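Tahira Khattak
1/ I have decided to write down how I fold T-shirts, because three people asked me after my last thread and I gave each of them a different answer. It is a small subject. Please be patient with my English, I learnt the words for laundry very late.

2/ First, the place. I fold on the bed. I tried the kitchen table for one winter and there were always crumbs. A bed is wide, and you can leave a sleeve lying there while you think about it.

3/ The bed must be made before you start. I pull the cover as flat as I can. Ours is the pale green one with the small honeycomb weave, and it never goes completely flat. I have stopped fighting with it.

4/ Pillows go up to the headboard, and then there is space.

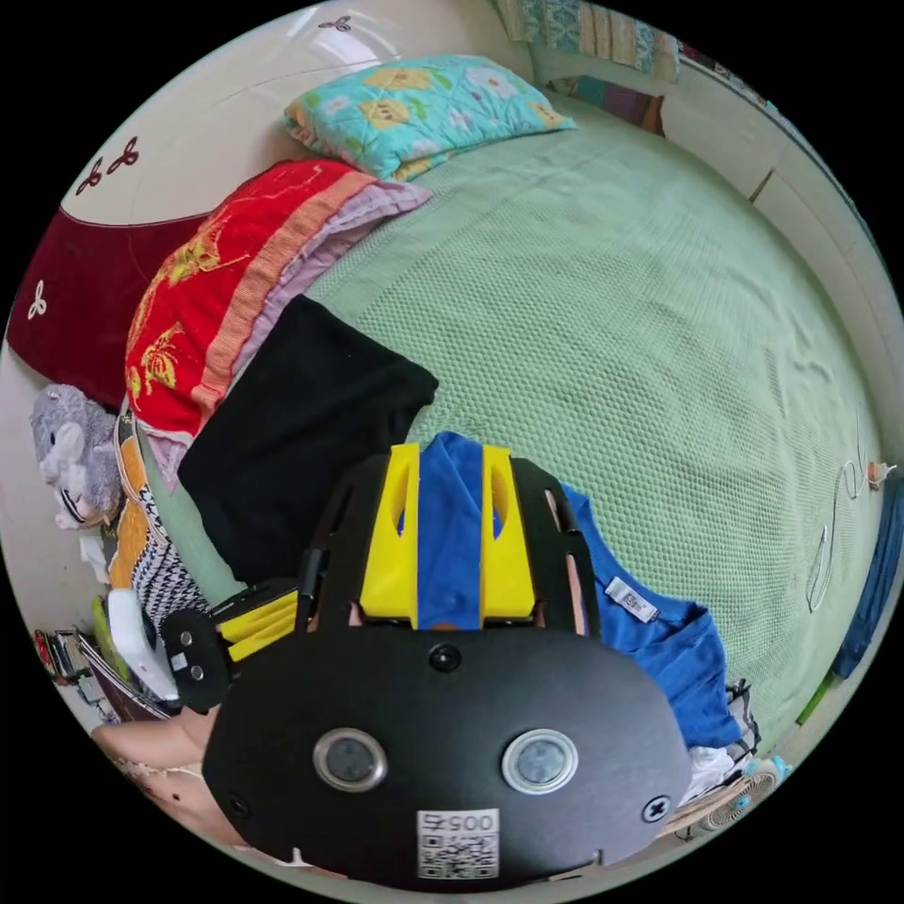
5/ I always begin with the collar. If the collar is straight, the rest will follow, more or less. If it is crooked you will see it every time you open the drawer, and you will be annoyed with yourself in the morning.

6/ The steps, for an ordinary T-shirt: front side down, sleeves in, one side to the middle, the other side over it, then the bottom up to the collar. My mother did it in the air, against her chest, in a few seconds. I can't.

7/ Somebody asked about folding boards. I had one from Driltberg, a plastic one, and I used it for a month. The shirts came out very equal. But it was bigger than my drawer, so every shirt was then folded again by hand. I gave it to Heloísa Godoy and she is happy with it.

8/ Black clothes I fold first, while I still have good light from the window. In the evening I can't see which side is the front, and I can't find the fluff either. Blue is easier, blue can wait.

9/ A question from Rigoberto Nava: "Do you iron before?" No. I smooth with the flat of my hand, from the middle to the outside. For a shirt with buttons I iron. For a T-shirt I don't have so much life.

10/ He also asked how high the pile should be. It depends on your drawer. Mine stand up on their edge, like books, so there is no pile. This I learnt from Sarahí Lozano, who is much tidier than me and doesn't need to write threads about it.

11/ About the covers and blankets, because several of you wrote to me about the colours. Yes, I like them bright. The walls are light and the winter is long. The red with the yellow flowers and the green don't match, I know this. I enjoy them together.

12/ I don't put the blankets away while I fold. They go over the end of the bed or to the side, and after the clothes are in the drawer I fold them too, in half and then in half again. A blanket is better with two people, one on each side.

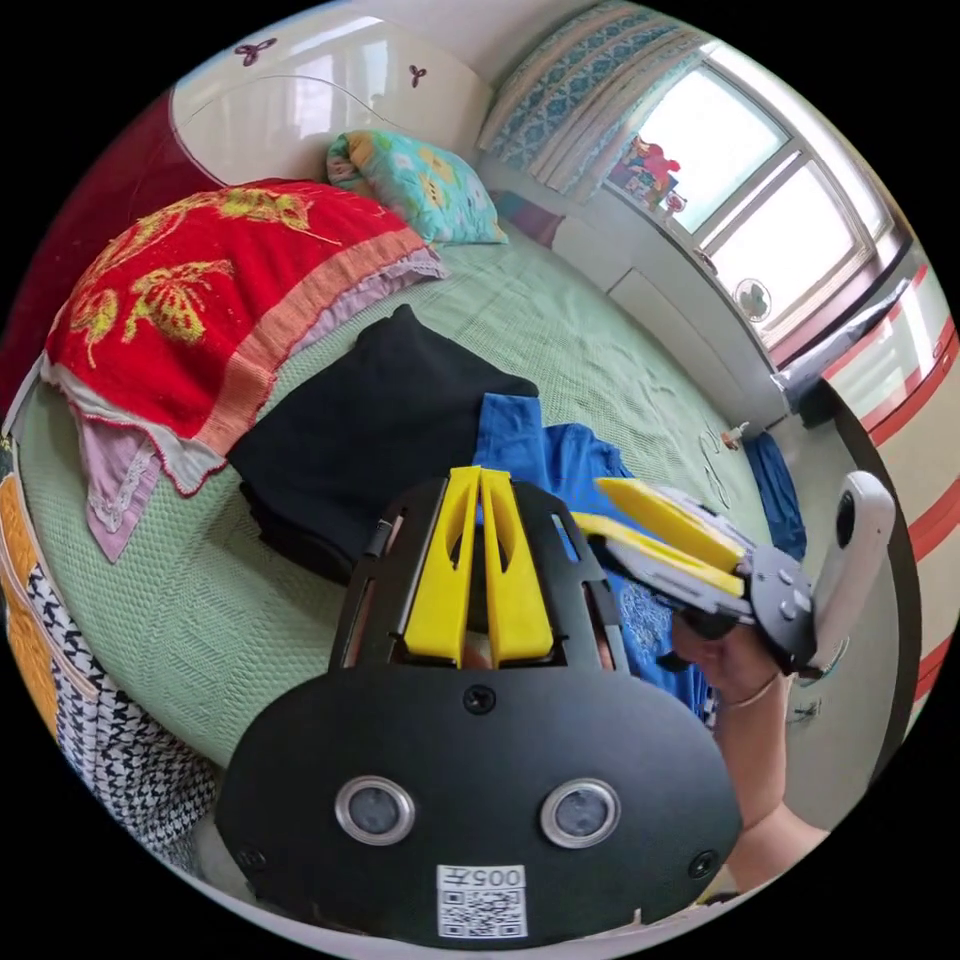 13/ What I do with the difficult things:
- Long sleeves: fold them down along the back, straight, before the sides come in.
- Very thin cloth: roll it. It slides out of every fold.
- Pillow covers: inside each other, one set together, or you will look for the second one until June.
- Anything with lace: on top, with nothing heavy over it.

14/ And if it comes out badly, open it and begin again from the collar. It takes less time than to repair a bad fold. I still do this often, mostly with the black ones.

15/ Next week I want to write about socks. I have a strong opinion on socks and Heloísa has the opposite one, so she may answer under the thread. Send me your questions before Sunday, please.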